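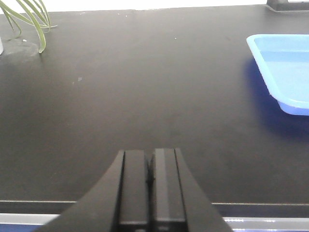 Black tabletop, gripper fingers nearly closed.

December 19, 2022

Sourdough rye, batch 30, and I am so pleased with this one! Switched to the coarse Kusar flour on Lorena's advice and the starter went wild. Doubled overnight on the cool shelf, domed top, smelled like green apples with a little yogurt behind it. The Leiva flour never did that for me, even in May with the windows open.

Mix was 600 g rye, same weight of water, salt as usual, plus a big spoonful of the old starter from Skutville (still going, what a trooper). Dough felt looser than batch 29 but held together once I wet my hands. I left out the caraway this time so I could taste the flour by itself.
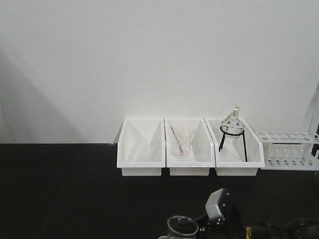

Proofed for 3 hours, then straight into the tins. Agustina thinks I could go longer and she may well be right, the crumb near the bottom is a touch tight. The top cracked beautifully though, big wandering cracks all the way across, and the crust has that dark malty thing I've been chasing since the fall.

Lorena, if you read this before you bake: hold back a splash of the water! Kusar drinks it slowly and you can always add it at the end.

Cut the first loaf too early, of course. Gummy for the first few slices, lovely further in. Second loaf stays wrapped until tomorrow.

Next: same recipe, longer proof, tins filled a bit lower. Want to try a scald with some of the rye too, Agustina has her notes from Clurusow and promised to bring them. Starter fed and back on the shelf.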